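Clear boxes, bare tables and building bricks

I have a thing about clear boxes. I started with one for rubber bands and now there's one on nearly every flat surface I own, so I get asked which ones are worth having and how I keep small toy bricks from taking over. Here's what works at my place in Clundthorpe.

First, get one with a hinged lid. Loose lids wander off. I've lost more loose lids than socks, and a box without its lid turns into a tray, and then a tray gets piled on. A little latch is nice too if you carry the box from room to room (I do, constantly).

Second, mark its spot. I run red tape around the place where the box lives, a little bigger than the box. It sounds fussy, but everybody in the house puts the box back on the tape without being asked!

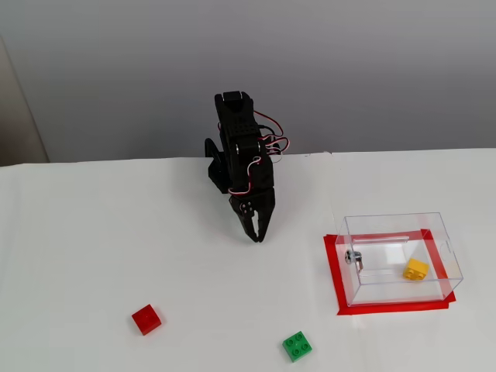 For taping, wipe the surface down with a barely damp cloth and let it dry. Lay the long sides first and press the corners with your thumbnail. Peel it up and redo it every 3 months or so, before the glue gets gummy. If it does go gummy, cooking oil on a paper towel and 9 minutes of patience will shift it – then a drop of dish soap to get rid of the oil. Try it on a hidden patch first if your tabletop is painted.

Now, bricks. Sort on something white. I used to tip ours out on a patterned rug and it was hopeless, whereas on a plain white top a green or yellow 2x2 jumps right out at you.

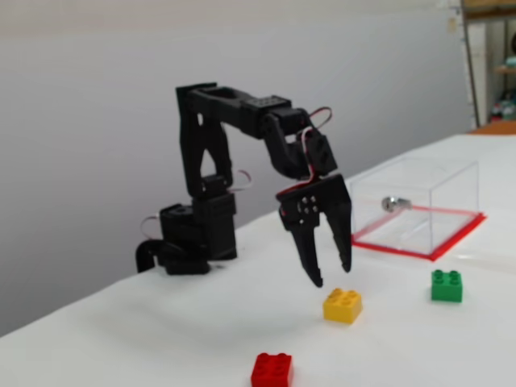
Do I need to sort bricks by color?
Only if the person building with them cares. We sorted by color for one whole August and went back to sorting by size, because the small ones are the ones that go missing.

Acrylic scratches if you look at it wrong, so keep paper towels away from it. Use a soft cloth, lukewarm water and a tiny bit of dish soap, and skip any glass cleaner with ammonia in it, which can leave the plastic cloudy or cracked. I have a Rampersad cloth that's been through the wash 35 times and it's still the one I reach for.

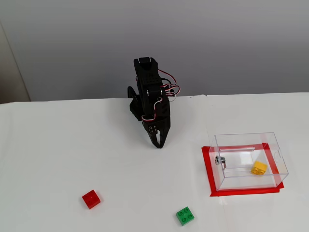 Clear box on the right, plenty of bare white table in front.

Leave some table empty, by the way. My rule is that the box gets one side and the rest is for working on. If you cover the top with sheets of something white, butt the edges together tightly and put the join toward the back, where crumbs are less likely to find it.

And clear up while you're still in the mood. I set the box behind the bricks, open the lid first, and work from the front edge of the table toward the back, so whatever's closest to falling on the floor goes in before the rest. 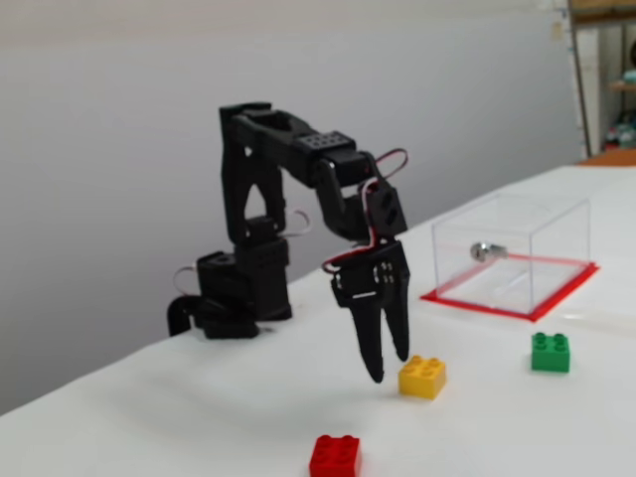
Washing the bricks is easy enough. Put them in a mesh bag, swish it in warm soapy water, rinse, and spread them on a towel with the studs facing down so the water drains out of the hollow side... no, sorry, studs up! I get that backward every single time. Hollow side down, studs up, and leave them overnight before they go back in a box with a lid.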